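Kesach publishes its bench care routine for small gripping arms

11 October 2026

Kesach, the robot servicing workshop run by Ulturetti, is today making its full care routine for bench-mounted gripping arms free to anyone who would like to use it. The routine has grown up over a good many months of patient work, a fair amount of tea and more crossed-out pages than the team would care to admit, and we are very pleased to be able to share it at last with the colleges, small makers and repair shops who have been kind enough to keep asking.

The routine covers one cell from top to bottom: the black rail around the table, the arm, the gripper and its fingers, the cables and the wrist camera. It is written for the person who looks after the cell day by day, who may well have plenty of other things to look after too, and it assumes no more than a set of hex keys, a soft brush, a torch and a quiet half hour.

Much of the thinking behind it came out of the finger check, which used to be done with metal test blocks. Blocks are square and forgiving, and an arm that was slightly out of line would pick them up quite happily and then fumble anything with a curve or a thin handle. The workshop now uses plastic measuring cups and scoops, which lie at odd angles and show up a small fault very quickly. 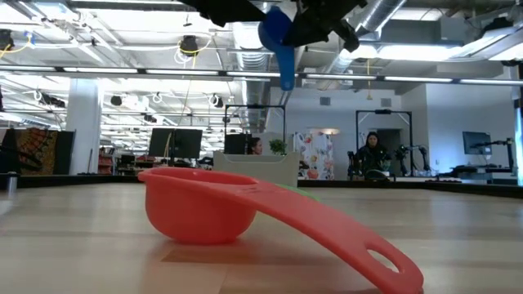

Liesbeth Lambrechts said she had been doubtful about the change to begin with, having trusted the blocks for years, but that the first arm she checked the new way had a finger mount loose enough to turn by hand. "I had passed that same arm the week before," she said, "and I would have passed it again. Now I won't sign a cell off until I've watched it take a handle from both sides."

The arms in the workshop's care have between them been through the routine 3288 times, and every visit has been written up on the same single sheet. Reading back through those sheets last June, the team found that 244 of the visits had ended with a finger being tightened, turned or replaced, and it was this that persuaded them to put the fingers at the front of the routine, ahead of the cables and the joints.

Siu-ming Lu, who wrote most of the guide, has tried to keep the wording as plain as possible. "People are sometimes a little afraid of touching an arm that seems to be working," said Siu-ming, "and I do understand that, but a loose screw is a loose screw. Power it down, hang the tag on the switch, and have a look. The guide will tell you when to stop and ring somebody."

In outline, the routine runs as follows:

1. Power down the arm, tag the switch and let the joints settle. Wipe the table and the rail with a dry cloth.

2. Check the finger screws with a hex key, then run a thumbnail down the inner face of each finger. Any ridge you can feel should be noted on the sheet, and a chipped finger comes off there and then.

3. Brush out the gripper housing and clean the camera window. Follow each cable back by hand and look for rubbing where it passes the rail.

4. Power up, lay the cups out across the table with their handles pointing different ways, and bring the gripper down slowly over one of them. The gap between the fingers should sit evenly over the handle – if it doesn't, stop and go back to step 2.

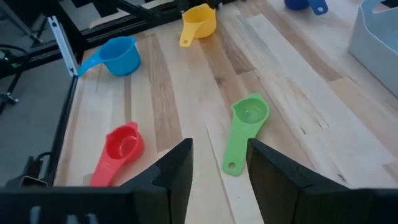

5. Pick up and set down each cup in turn at low speed. Write down any that slip, together with the direction of the handle, and sign the sheet.

The guide also has a longer section on replacing fingers, with a page for the Bagheri pattern of mount, which takes a slightly shorter screw and has caught out more than one of us. Arms in daily use should have the full routine after every 300 hours of running, and a new set of fingers at 2000 hours whether or not they look worn.

Printed copies on wipe-clean card can be collected from the Kesach counter at Brosard, where the team will gladly go through the steps with anyone bringing in a gripper for repair. Corrections and suggestions are very welcome – the page on cables in particular is still being added to – and should be addressed to Siu-ming Lu at the workshop.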